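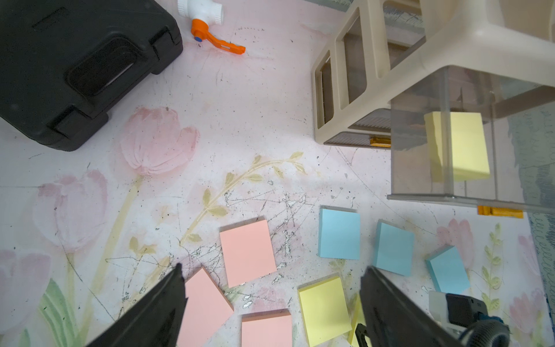 Kidthorpe Housing Office, Young Residents' Pages

Renting and Owning: What Is the Difference?

Every person in Kidthorpe lives in a home of one kind or another. Some families own their home. Others rent it. Both are normal ways to live, and many people do each of them at different times in their lives.

What does it mean to rent?
When a family rents, the home belongs to another person or to a company. The owner is called the landlord, and the family are the tenants. Tenants pay the landlord a sum of money, usually every month. This money is called rent. If the rent on an apartment is $2,000, the tenants pay that amount each month for as long as they live there.

What is a lease?
A lease is a written agreement signed by the landlord and the tenants. It states how much the rent is, how long the family may stay, and who must make repairs. It may also say whether pets are allowed.

What does it mean to own?
An owner has bought the home. Homes cost a great deal, so most buyers borrow part of the price from a bank. This loan is called a mortgage, and it is paid back a little at a time over many years. Owners must also pay for repairs and for property tax.

Can an apartment be owned?
Yes. In the Gulorholm building there are 260 apartments. Some are owned by the people who live in them, and the others are rented.

Words to remember
Landlord: the owner of a rented home
Tenant: a person who rents a home
Deposit: money held by the landlord in case of damage
Mortgage: a loan used to buy a home

School classes may visit the Housing Office on Wednesday mornings. Teachers should write to Svenja Plattner to arrange a time.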